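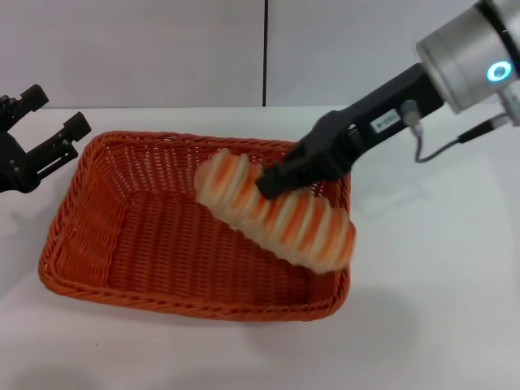

Posted by Guvari

Quick one tonight, half written on the bus. Grippers again.

So I've got two on the table now. The one on the right arm is the one I trust. The one on the left is the Bornden, on loan until October, and I wanted to give it a fair go before I say anything rude. Same basket, same stripy orange and white thing, same controller (Pant, still on the old firmware, don't write in).

First impressions. The Bornden opens wide. Nice. Closing speed is where it gets weird — there's a dead spot near the end of travel where I command a bit more and get nothing, then it jumps. On something hard, who cares. On anything ribbed it picks a groove for you and you live with it. I did 91 grasps with each. The Bornden dropped 9, the other one dropped 3. Not a disaster but I'd want to know why before paying for one.

Cable routing is the other thing. I never leave enough slack at the wrist and then wonder why joint six faults. Left a bigger loop this time, no faults so far, touch wood.

Then the wrist camera, which I've been putting off writing about becuase it's boring and it annoys me.

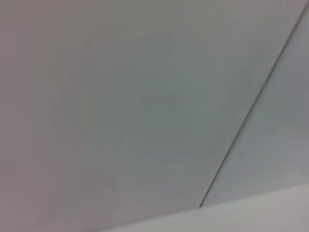
Focus is soft up close and the exposure hunts whenever the view goes all pale. Plain surfaces are the worst for it, it has nothing to hold on to. I locked exposure in Gadgate and that helped with the pumping, did nothing for the blur. White balance drifts too, a bit pink on one side and a bit green in the middle. Could be the lens, could be me. Next I'll try a slower approach and see if the edges sharpen up.

2563 frames saved from the wrist cam so far and I've looked at maybe a tenth of them. Need a script to throw out the blurry ones. Need to write teh script first.

If anyone has run the Bornden on Pant with the newer firmware, tell me if the dead spot goes away. I'm not updating untill somebody else has.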